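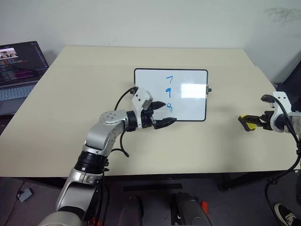 Figure 3. Head camera view in the digit task, with both arms at the whiteboard.

5.2 Failure analysis: unplanned contact between the left gripper and the board

In the digit task the robot must read a column of handwritten digits on a small whiteboard, report them, and then take hold of the board with both grippers. The reading part of the task was reported in Section 5.1. In this section we describe the fault which caused the most lost episodes in the second part, and which also made us change our safety rules.

We collected 400 episodes of the task. In 50 of them the left gripper pushed against the board before the grasp command was sent. In most of these episodes the board only turned a little on the table. In 30 episodes it fell on its back, and the episode had to be stopped by the operator. The right arm did not show the same fault, although both arms used the same controller and the same speed limit.

Our first idea was that the fault came from vision. The surface of the board is glossy, and the overhead light makes a bright rectangle to the right of the digits (Figure 3). We supposed that the depth estimate was wrong at this place and that the planner believed the board was farther away. To test this, Nazanin Sadeghi repeated the approach with the ceiling light off and a side lamp on. The glare was gone and the depth estimate became more smooth, but the left gripper still touched the board too early. We therefore do not consider the glare as the main cause, even if it made the error larger in a few episodes.

The second test was on the joint readings. We recorded 2000 samples from the left wrist encoder while the arm was held in a fixed pose, and compared them with the pose measured by an external tracker. The readings were correct when the wrist was straight. When the wrist was rotated inward, as it is for the lower finger to reach the bottom edge of the board, the reading jumped and came back after a short time. The controller tried to correct this false error and moved the finger forward.

We found that the jump was connected with the cable of the left gripper. The cable makes a loop over the housing, and at the inward rotation this loop was pulled tight, so the plug moved in its socket. The contact was lost for a few milliseconds only. This was too short for the watchdog in the Jondadar driver, which at that time reported a fault only after several missing messages in a row. For this reason the log files showed no warning, and the failure looked like a planning error.

Three changes were made. The plug was replaced with a locking one and the loop was made longer. The driver now holds the last valid reading and stops the arm if one message is missing. Also, the approach speed near the board was reduced for both arms. The new driver was installed on 10/14/24, and all results in Section 6 were obtained with it.

A safety question remains. During the early episodes the operator often stood close to the table in order to put the board back by hand. A false wrist reading can move the finger in any direction, and the force limit was set for contact with objects, not with a hand. We now require that both arms are disabled before anyone reaches over the table. The time needed for this is included in the episode times of Table 4.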